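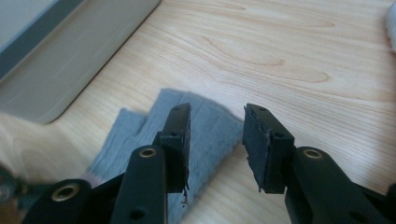 Soft, floppy and grey-blue: the sort of thing every gripper brochure leaves out.

Budgeting for a robot that tidies gloves

The arm is the exciting bit, so people spend everything on it and then find they own a very expensive coat hook. Before you ring Waltunier or anyone else for a quote, do these.

Do the job by hand first. Use a pair of hand-held grippers on your own table, with your own gloves and a storage bin. An hour of this will shorten your wish list wonderfully.

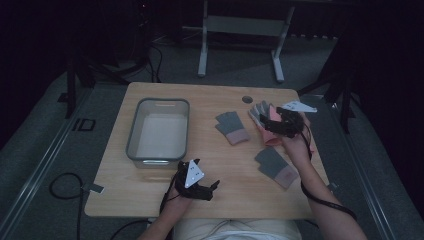

Price the bits that wear out

Pads fray. My supplier wants £39 a set, and I get through 5 sets a year, a line that appeared nowhere in my first budget. Add cables, clamps and a decent stand. I put £103 aside for "sundries" and it was gone by November, mostly on cables.

Write down your worst item

Ask what the machine must pick up on a bad day. A thin knit lies flat and sulks. A padded glove bulges wherever you aren't holding it. If the salesman's demonstration uses a foam cube, take your own gloves along and watch his face.
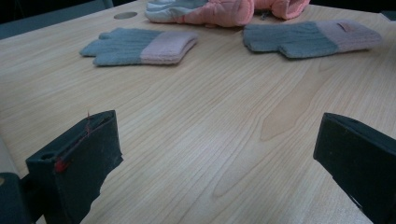 Knitted and padded on one table. Get both into the quote.

Leave room for the big one

Check how wide the jaws open before you fall for the colour of the casing. Measure your fattest glove across the cuff, squashed and unsquashed, and send both figures. Dritamia asked me for them straight away, which I took as a good sign. Another firm sent me a calendar.
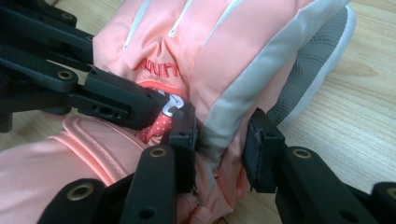

Viktória Halász writes: I'd add delivery to your list. Mine came on a pallet and they charged me £72 to bring it past the front gate. Also, try hiring before you buy. I had one for a fortnight and ended up spending the money on a bigger basket.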